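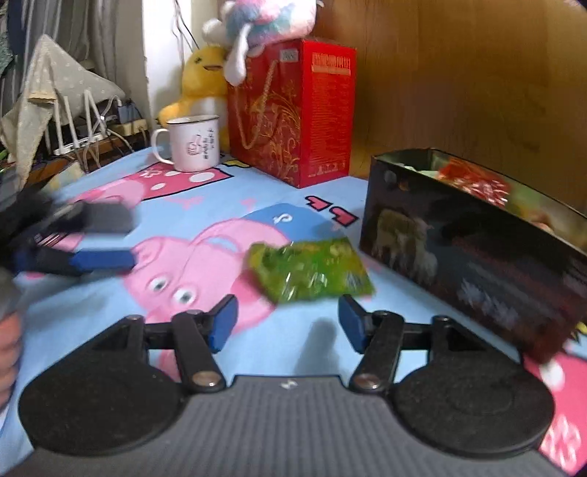 One reader in Tarkbridge wrote in to say that snack wrappers end up in the bed more often than in the trash, and that crumbs work their way under the fitted sheet by the middle of the week. She asked how other families handle it.

Print this item | E-mail to a friend

2026-07-04
By the newsletter desk, Pulau

We clear the bed before anything else. Packages and mugs go back to the kitchen first, then the sheet gets shaken out over the tub - a cartoon print hides crumbs well, so run a hand over it too. Kids' sheets get washed every 5 days at our place. Sealed snacks can go in a box by the door.

Send your own routine by September.

Recent items
Drying sheets indoors
Trummer Street swap: 28 blankets
Mugs without a shelf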